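Citthorpe Allotment and Drainage Association
Minutes of the April meeting

Chair: Yaryna Marchuk. The meeting opened at 19:15 with a quorum present. Apologies were taken as read.

1. Minutes of the previous meeting
Agreed, with one correction: under item 4, "north sluice" should read "north culvert".

2. Water supply
The meter at the Cludau Lane standpipe was read at 2795 cubic metres. The supplier's last bill was estimated and will be queried. The stop valve on the lower branch does not close fully. Plots on that branch remain on shared supply until the valve is replaced.
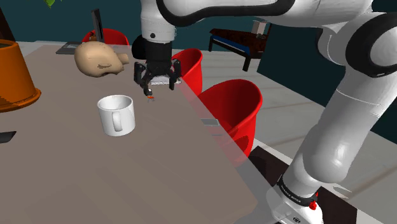
A quotation of £649 has been received from Nimico for the valve, a new chamber cover and reinstatement of the path. The quotation excludes disposal of spoil. Members asked whether spoil could be spread on the headland; the Chair saw no objection provided the ditch is kept clear. Quotation accepted. Proposed and seconded, no votes against.

3. Ditch and culvert
The ditch between the Ivanyshyn boundary and the road was cut back in February. Silt at the culvert mouth stands above the invert and will need digging out by hand. The landowner's consent is required for access from the east side — letter to be sent by the Chair. The question of a grille was deferred until the flow has been checked after heavy rain.
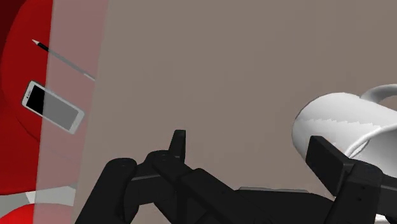
Gripper, close view.

4. Water butts
The 1000 litre tank offered to the association was discussed. A level base is needed, and the overflow must not discharge on to the path. Accepted subject to a site being agreed. Plot 15 was suggested, as it is vacant and next to the store roof.

5. Rents
Rents are unchanged for the coming year. The late payment rule was read out and stands as written. 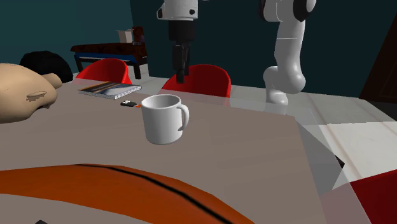

Two tenants asked for half plots. The waiting list will be followed in order, and any division of a plot is to be marked with pegs before the new tenancy is signed.

6. Any other business
Bonfires: the existing rule applies — none before dusk. The gate code will be changed at the end of the month.

Actions
Chair: letter on access; query on estimated bill; order to Nimico.
Secretary: waiting list; notice of new gate code.

Meeting closed at 20:40.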